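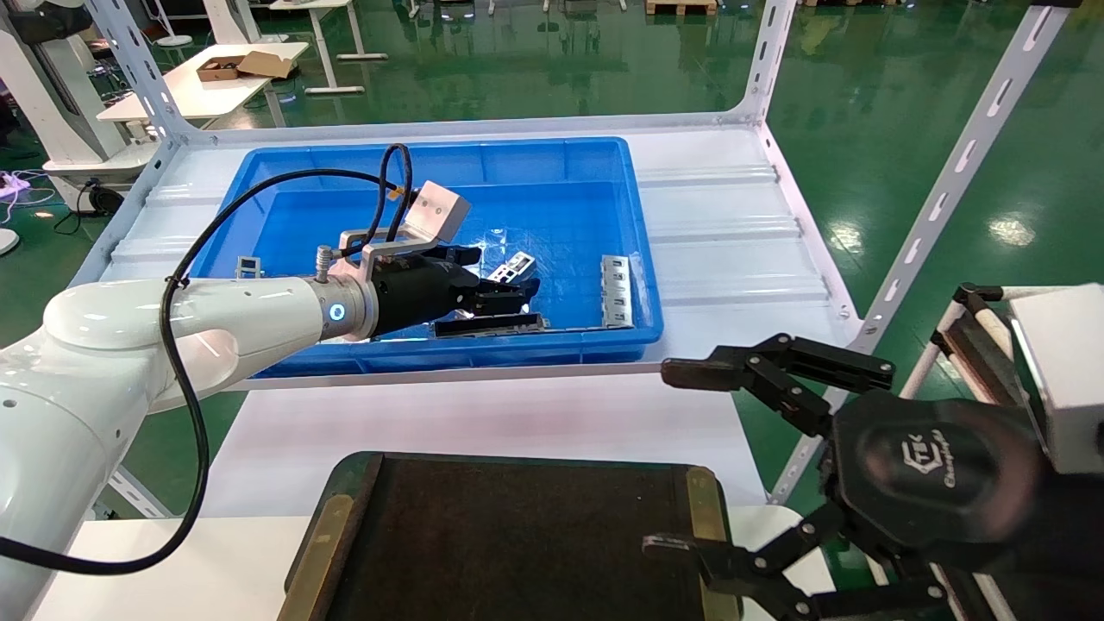

Blue bin with a bracket and slotted strip, white metal shelving.

Thread: Sorting odd brackets and offcuts - does any system last?

podley_shed
Started by me, so I'll put my cards on the table. I've read all the advice about labelling everything and I don't believe it. I had 14 tubs in the garage in February, all labelled, and by now half the labels are lies. The one marked "angle brackets" has curtain hooks in it. Has anyone kept a system going for more than 2 years without turning into the sort of person who irons tea towels?

Skasudstead_Sue
Yes, me. Open bins, no lids, no labels. If you can see into it you don't need to read it.

grumpyfettler
Until the dust gets in. I had open bins by the bench grinder and everything at the bottom was covered in black grit. Lids every time.

Skasudstead_Sue
Then move the grinder?

grumpyfettler
It's bolted down.

podley_shed
I'm with Sue on lids, but I'm not sold on "you can see into it". You can see the top layer. Long thin stuff is the real problem. Slotted strip won't lie flat in a small bin, so it sticks up and you catch your sleeve on it, and then you shift it somewhere "for now" and that's the last you see of it. 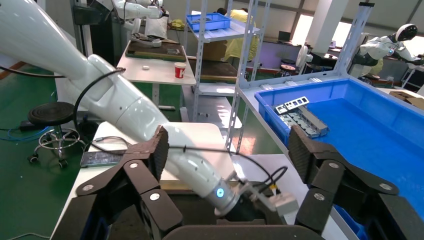

What I have tried is a length of drainpipe screwed to the wall for the long bits. It works for dowel. Metal strip slides to the bottom and you have to fish for it with a magnet, and the magnet's no help with aluminium. So that was an afternoon wasted.

drunum_dave_r
Has anyone looked at the Plattner drawers? They do a cabinet with 45 small drawers. My brother-in-law swears by his.

grumpyfettler
Does he ever make anything, or just fill drawers?

drunum_dave_r
Fair question. Mostly drawers.

late_shift
I'd go further and say most of this stuff should be in the scrap. When did any of you last use an old bracket? I kept a biscuit tin of them for years and bought new every time, as the holes never lined up.

Skasudstead_Sue
Last month, for a gate. Drilled one new hole and it was fine.

late_shift
One bracket out of how many, though?

podley_shed
Don't make her count them. I take the point, but I know full well that the week I go to the tip I'll need the lot. Keeping the bins, taking the labels off, and the drainpipe can go back on the shed.

grumpyfettler
Still say lids.

2823 views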